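Front-loader upkeep: gasket, drawer, filter

Most odor complaints trace to three places that stay damp between loads. The gasket is the first, the detergent drawer the second, the drain pump filter the third. The drum itself seldom needs attention beyond a hot cycle.

Gasket
Pull the lower fold toward you and wipe inside it with a cloth wrung out in warm water and dish soap. Lint and hair collect at the six o'clock position. For dark spots, lay a strip of old towel soaked in diluted bleach (one part to 8 parts water) in the fold for 60 minutes, then remove it and run a rinse. Open a window. Never follow bleach with vinegar. Repeated vinegar treatments can also harden some rubber, so check the manual first.

Drawer
Press the release tab and slide the drawer all the way out. Softener leaves a waxy film under the siphon cap. Soak both in hot water and scrub with a bottle brush. Wipe the cavity above the drawer as well, where the water jets are.

Filter
Switch the machine off at the wall. Put a shallow tray under the access flap and drain through the small hose before turning the cap – expect more water than the tray will hold, and empty it in stages. Clean the threads before refitting. A cap that weeps usually has grit on the seal.

Hot cycle
Once a month, run the empty drum at the highest setting. An oxygen-based powder works well; I use 300 ml of Roseo, measured dry. Do not add detergent.

Dosing
Too much detergent leaves residue, and residue feeds the smell. In soft water, start at half the amount printed on the box and increase only if collars and cuffs come out dull.

Between loads
Leave the door ajar and the drawer open an inch. Take wet laundry out promptly. If small children or pets are in the house, keep the laundry room shut instead.

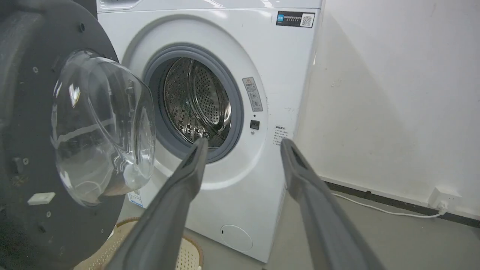
Katia Fontana: The half-dose advice worked for me, but in hard water I had to go back up or the towels went stiff. Is the bleach strip safe on a gray gasket, or will it lighten the rubber?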